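4.2 Does an empty board tell us anything?

Farah and Cheetham claim that sorting used workstations by slot layout cuts handling time at the Flallberg depot. We are not convinced. Their count covers 548 machines, but only 122 were opened before sorting, and the rest were judged from the label on the case. A board like the one in Figure 8 has two banks of four memory slots, one on each side of the processor socket, and all of them appear empty. That layout says little about whether the board still works - and a working board is what the buyer pays for.

Figure 8. Open workstation chassis from above, with an empty processor socket and green motherboard. 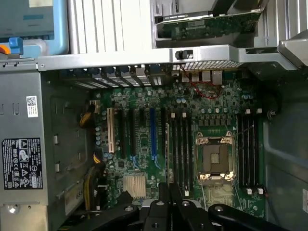
4.3 Limits of the label check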